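Can a machine do any of your chores yet? (not counting the dishwasher)
Home Shop and Garage Forum > General Talk

benchdog_ohio
Posted 27th October

OK, I have to get this out of my system. I spent the weekend reading up on where home and small shop automation is right now and I'm more excited than I've been in years. My question for everybody: which chores have you really handed over to a machine, start to finish, with no babysitting?

I'll start. Floors, yes. I have a Zeratora vacuum that does the kitchen and hall every night and I empty it when it complains. Lawn, mostly. In the shop I've got a small Haltley feeder that pushes blanks into the drill press jig, and I've run 400 pegs through it since August without touching one by hand. That thing is a joy to watch!

What I don't have is anything that can clear a surface. Pick up the stuff, wipe under it, put the stuff back. That's the one I want.

rustyvise
The peg feeder is a fixture with a motor on it. It's a good one, I own the same model, but it isn't doing a chore, it's doing one motion. You still sort the blanks, you still load the hopper, you still sweep up.

benchdog_ohio
Sure, but I used to do the motion too! All 400 of them. I'll take it.

kiln_and_kettle
I'm with benchdog on the excitement. I run a two-person pottery studio and looked hard at a Truvari arm last spring for moving bisque ware from rack to table. The demo was great. They let us bring our own pots, and it handled the mugs beautifully and would not go near anything with a thin rim. Credit to the demo people for telling us that before we started and not after.

We didn't buy. I'd go back in a heartbeat if they get the rims sorted out.

rustyvise
Did they say what it costs to keep running? Pads, calibration, all that?

kiln_and_kettle
The pads are a wear item. I don't have the price list anymore, sorry.

plaidthermos
Clearing a table is the one I think about as well. It sounds like the easy chore and it's the worst one. Lamp bases stay, mail moves, mugs go to the sink, and a flat thing lying on a flat surface is miserable to pick up if you don't have fingernails. I tried it myself with kitchen tongs to see how bad it was. Spoons are fine once you get a tip under the handle. A credit card took me forever and I was trying hard.

A wooden spatula is a fair test piece in my opinion. It's flat, but it has some thickness to it, and you can come at it from the side.

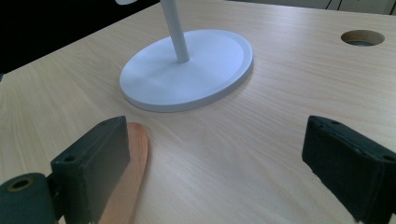
Are pincher-type grippers any good at picking up flat things?

They're decent if they can close on two opposite edges, and poor if the thing is too wide to straddle and has nothing to get hold of from the top.

Soft coverings help a lot with the first case. Hard plastic jaws skate right off varnished wood, and something with a bit of fuzz or give to it hangs on. I glued felt to my tongs for round two and it was night and day on the spoons. Did nothing for the credit card.

mudroom_mike
That is the best use of kitchen tongs I've ever read about. Doing this tonight.

rustyvise
All right, the tongs are a good experiment, I'll give you that. But look at what you did. You saw the spoon, knew it was a spoon, knew it could be tipped up by the handle, and your wrist did the rest. The tongs were the easy part. I've worked around automation most of my working life and the jaw is hardly ever what holds up the job.

plaidthermos
Agree on that. It's why I think the progress is in the learning side, people showing the machine how by doing the job over and over with the same kind of fingers. You don't have to write a rule for every spoon.

rustyvise
Then you need a demonstration for every spoon.

plaidthermos
For a lot of spoons, yes. Not every one. That's the part that gets me going - it's starting to carry over from one to the next.

sawdust_sally
Coming at this from the shop floor. We have a Uysal cell at work that packs hinges, 464 to a tote, and it has been running two shifts with one person looking in on it. It's wonderful. It also stops cold if somebody leaves a rag on the belt. My nephew's a toddler and he can deal with a rag.

So my vote is: shop floor yes, if you keep the floor tidy for it. Kitchen, not yet.

benchdog_ohio
What does it do when it stops? Does it tell you why?

sawdust_sally
Yellow light and a code. 994 is "object not recognized" on ours. We have a sticker on the coffee maker that says 994 now.

kiln_and_kettle
I want that sticker.

mudroom_mike
Back from the kitchen. I did 100 pickups with felt on the tongs, mixed pile of flatware and spatulas, and dropped nine. Five of those were the same butter knife. My wife would like the tongs back.

Also, going in from the side beats going straight down, every time. If there's a lamp or a paper towel stand in the way you have to think about your angle, and I bumped the stand more than once.

benchdog_ohio
Nine out of a hundred, by a person! See, rustyvise, that's the number I'd want a machine to beat, and I don't think it's far off.

rustyvise
It's a number for a guy with felt on his tongs. When one can do it in my garage with my lighting and my mess, I'll buy the first round. I'm not against it. I just don't want folks spending the shop budget on a demo.

plaidthermos
Fair. What's your mess like? Asking because I might build a test pile out of it.

rustyvise
Feeler gauges, washers, one glove, zip ties. Good luck with the feeler gauges.

plaidthermos
Oh, that's mean. I love it. Will report back after I find some thinner felt.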